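Last updated Aug 23, 2025

Kida Building, Room 232 — shared table and break items, walk-through

1. Floor and walkways. Pass with comment. Yellow line legible. Loose paper on the floor near the line — pick up.

2. Chairs. Pass. Casters to be rechecked in July.
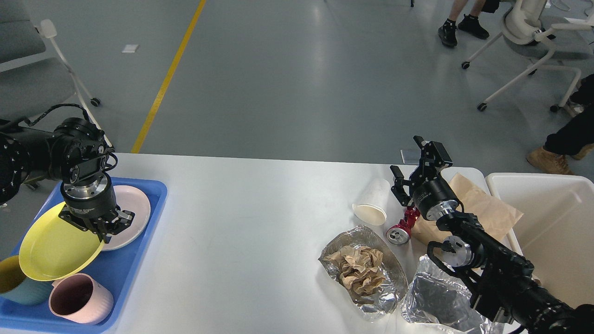

3. Tableware and waste. Action required. Reusable items go back to the Lallum rack at the end of each shift; disposables go in the bin. Mugs are to be stored upright, and the pink one on the blue tray is on its side. The tipped paper cup, crumpled bag and used foil are all bin items. Keep the red metal part away from tableware.

4. Table surface. Wipe down after clearing. Recheck within two days.

3 comments · 2 shares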